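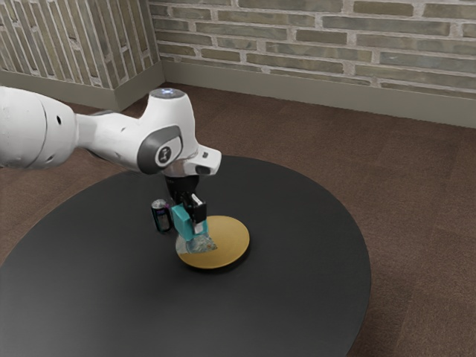
Hi all, catching up on the thread from the weekend about tables for the Restdale supper. I'm with Rizwan on this one – long tables look great in the hall, but people only ever talk to whoever is next to them. Last June we sat at long ones and I never got a word in with the Ellis Street crowd! A big round table, black like this one or any color you please, gets everybody facing each other, and you can put the food in the middle where we can all reach. Brestmont Rentals has them for $17 each if we book early, and delivery is $25 no matter how many we take.

Daniyal Rajput wrote:
> Do we really need to rent? The hall has its own long tables and
> they're free. Also, who is doing dessert this year? I can bring
> two pies but I am not baking for the whole street again.

Fair point on free, Daniyal, but those tables wobble and two of them pinch your fingers when you fold them up. We still have $383 left over from the yard sale, so I say we spend a little of it.

On dessert, two pies would be wonderful (the lemon one, please, please). I'll do a big custard tart and my sister has offered her plum cake. 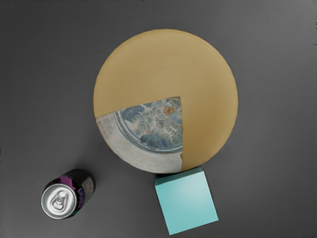
Yellow on top, patterned plate underneath, one wedge gone.

Could everyone write back with a head count and any allergies? I'd like to call Brestmont before they close for inventory.

Prista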